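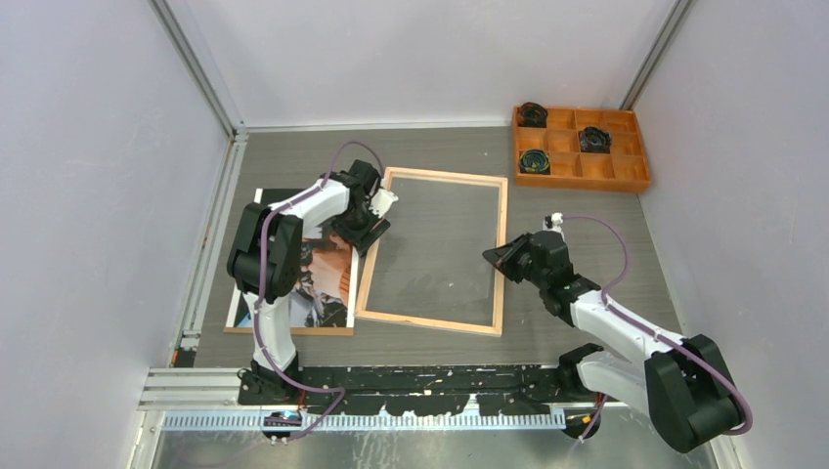 What is a ceasefire?

When two armies are at war, their leaders can agree to stop shooting for a while. This is called a ceasefire. It can last 10 hours or many months.

A ceasefire does not end a war – for that, both sides need a peace treaty. But it gives people time to bring food and medicine to towns near the fighting.

In the town of Teltville, a ceasefire once lasted 8 days. Trucks came in from Allberg, and 400 people left on buses.
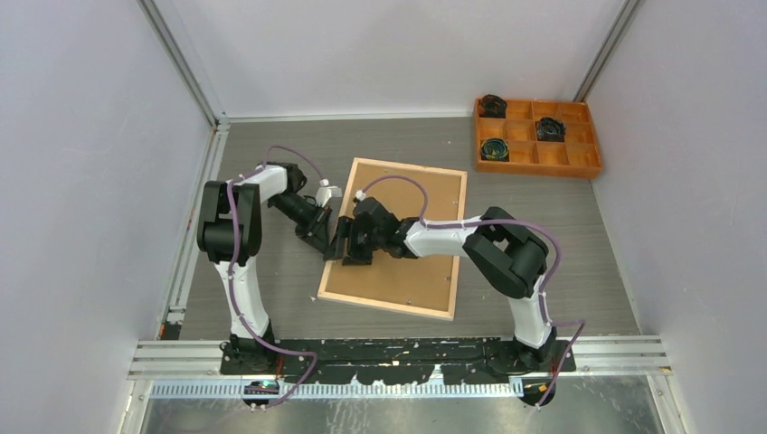
A reader in Killwood asks who checks that the soldiers keep their promise. Often it is observers from other countries, who write down any shots they hear.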